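Section 4: Oiling Your Alness Table for the First Time

Welcome to the fun part! Your Alness is built, level and standing where you want it, and now you get to bring the surface to life. Set aside an easy afternoon for this section. The rubbing itself goes quickly and the waiting in between is a good excuse for coffee.

What you need
Jasix Clear Oil, one can (comes in the box)
Two lint-free cloths and a spare
White scrub pad
Sanding sheet, 240 grit
Soft brush or vacuum with a brush head
Disposable gloves
A metal can with a tight lid, half full of water

4.1 Before you open the can

1. Open two windows, or a window and a door. The smell is mild, but moving air also helps the oil set.
2. Check the room. Anywhere between 60 and 79 degrees Fahrenheit is great. Cooler rooms work too, with a longer wait between coats.
3. Take off anything clipped or screwed to the edge, including the Volix cable tray if you ordered one. Keep the screws in the small bag from Section 2.
4. Put paper or an old sheet under the table, a good foot past the edge on every side.
5. Brush or vacuum the top, then wipe it with a dry cloth. Do not use furniture spray, dish soap or glass cleaner at this stage. They leave a film that the oil can't get through.

Note: If the table spent the night in a cold garage or truck, give it a full day indoors before you start.

4.2 Reading the grain

Spend a minute just looking at the top before you touch it. Every strip of the work that follows goes with the grain, so you want to know which way it runs and where it changes its mind. Get down low with a lamp off to one side and the lines show up beautifully.

On most tops you will find long stretches of fine, nearly straight lines, and then somewhere a set of nested arches. Woodworkers call these cathedrals, and we love them. Follow the general direction of the straight lines and rub right through the arches. Don't try to trace the curves with the cloth, or you may leave swirls that catch the light later. 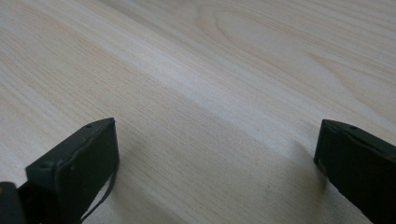 Fine straight grain, with a cathedral pattern toward the upper right.

Color varies a lot from one table to the next. Naima Chraibi, who wrote the first version of this guide, kept two tops side by side in our shop for years, and visitors never believed they came from the same batch. Expect yours to deepen a little with oil and a little more with daylight over the first year.

4.3 First coat

1. Go over the top lightly with the sanding sheet, with the grain. Three or four passes are plenty. Use the weight of your hand and no more.
2. Brush off all the dust. Then do it again!
3. Put on gloves and stir the oil with a clean stick. Don't shake it.
4. Pour a puddle the size of a coaster near one end and spread it with a folded cloth. Work in sections as wide as your forearm, adding oil as the cloth begins to drag.
5. Do the edges last, with whatever is left on the cloth.
6. Wait 30 minutes. Dull patches mean thirsty wood, so dab on a little more there.
7. Wipe off everything that hasn't soaked in, using a fresh cloth. The surface should feel almost dry under your palm.

CAUTION: Oily cloths can heat up and catch fire on their own. Put every used cloth straight into the can of water and close the lid. Never leave one balled up on a bench or in the trash.

4.4 Second coat

1. Leave the first coat overnight.
2. Rub the top with the white scrub pad, with the grain, and wipe away the dust.
3. Repeat steps 3 to 7 above. You will use far less oil this time.

One can covers up to 90 square feet, so expect to have plenty left for touch-ups. Press the lid down firmly and store it upright, away from heaters.

4.5 The first few weeks

Use the table gently the next day, with no cloths, mats or laptops left lying on it. Keep water off it for a week. After that, mop up spills as they happen and enjoy it.

If the top still feels tacky after two days, too much oil stayed on the surface. Rub a teaspoon of fresh oil over the sticky area with the scrub pad, then wipe hard with a dry cloth.

For the Shawky bench, follow the same steps, but turn it over and oil the underside first. Refills are listed in Section 7 under part 700.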